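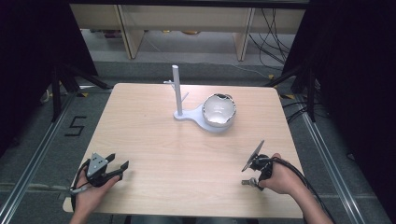
Drucken | Per E-Mail senden

Rubrik: Studium und Lehre / Projektberichte

Ein Becherständer für kleine Haushalte
Abschlussbericht zum studentischen Projekt Skultum

Vorgelegt am 13.08.2018
Projektnummer: 1853
Projektleitung: Precious Navarro
Betreuung: Lehrgebiet Baldursdóttir, Gestaltung von Haushaltswaren

1. Aufgabenstellung

Gegenstand des Projekts war der Entwurf eines Becherständers für Küchen mit geringer Arbeitsfläche. Handelsübliche Ständer mit vier bis acht Armen beanspruchen eine Stellfläche, die in Einzelhaushalten und Wohngemeinschaftszimmern häufig fehlt. Die Projektgruppe hatte zu klären, mit wie wenigen Armen ein Ständer auskommt und ob die Bodenplatte selbst als Ablage dienen kann. Die Fertigung einer Serie war nicht Teil der Aufgabe.

2. Bestandsaufnahme

Zu Beginn wurden 77 Haushalte im Umfeld der Hochschule schriftlich befragt. Erfasst wurden Anzahl, Form und Aufbewahrungsort der Becher. Einzelne Haushalte besaßen bis zu 18 Stück, im täglichen Gebrauch waren nach Angabe der Befragten jedoch meist nur zwei oder drei. Die übrigen standen im Schrank, häufig ineinandergestapelt. Mehrere Befragte merkten an, dass sie einen Ständer besessen und wieder weggegeben hätten. Als Gründe nannten sie das Kippen bei einseitiger Belastung und den Staub auf selten benutzten Bechern.

3. Entwurf

Aus der Befragung leitete die Gruppe die Beschränkung auf zwei Hakenarme ab. Der kurze linke Arm setzt im oberen Teil der Stange an, der rechte weiter unten. Durch die versetzte Anordnung bleiben die Henkel auch dann zugänglich, wenn beide Arme belegt sind. Die schlanke Stange schließt oben mit einer Rundung ab.

Die flache Bodenplatte hat den Umriss eines Schlüssellochs. Sie verbreitert sich zur Seite hin zu einer runden Auflage, auf der ein dritter Becher stehend oder liegend Platz findet. Diese Form ging aus einer Reihe von Kartonmodellen hervor. Eine zunächst verfolgte Variante mit kreisrunder Platte wurde verworfen, weil sie für dieselbe Standfestigkeit deutlich größer ausfallen musste. Der Ständer ist durchgehend weiß gehalten.

4. Erprobung

Für die Versuche wurde ein weißer Keramikbecher mit glänzender Oberfläche verwendet, Modell Larkham. Als Unterlage diente ein quadratischer Tisch aus hellem Holz mit abgerundeten Ecken. Geprüft wurden das Aufhängen und Abnehmen an beiden Armen sowie das Ablegen des Becher auf der Auflage.

Insgesamt liegen 193 protokollierte Handhabungen vor. Am oberen Arm gelang das Einhängen überwiegend ohne Nachgreifen. Der untere Arm bereitete größere Schwierigkeiten, da der Becherboden bei flachem Anfahren die Bodenplatte berührte. Beim liegenden Becher zeigte sich, dass die Lage des Henkels über den ruhigen Stand entscheidet. Weist er schräg nach unten, kann der Becher zur Kante rollen. Ein Umkippen des Ständers wurde im gesamten Versuchszeitraum nicht verzeichnet.

Eine Vergleichsmessung mit dem Becher Erkon, der einen engeren Henkel besitzt, konnte aus Zeitgründen nur am oberen Arm vorgenommen werden. Die Werte sind im Anhang B gesondert ausgewiesen.

5. Bewertung und offene Punkte

Die gestellte Aufgabe gilt nach Auffassung der Betreuung als erfüllt. Für eine Weiterführung empfiehlt die Projektgruppe, den unteren Arm geringfügig höher anzusetzen und die runde Auflage mit einem flachen Rand zu versehen. Ungeklärt ist die Reinigung am Übergang zwischen Stange und Platte. Das Modell verbleibt im Lehrgebiet und kann nach Anmeldung eingesehen werden.

Kategorie: Projektberichte, Haushalt und Küche

Weitere Berichte
- Stapelbare Schalen für Gemeinschaftsküchen
- Abtropfgestelle im Vergleich
- Griffformen bei Kannen und Krügen
- Hinweise zur Abgabe von Projektberichten im August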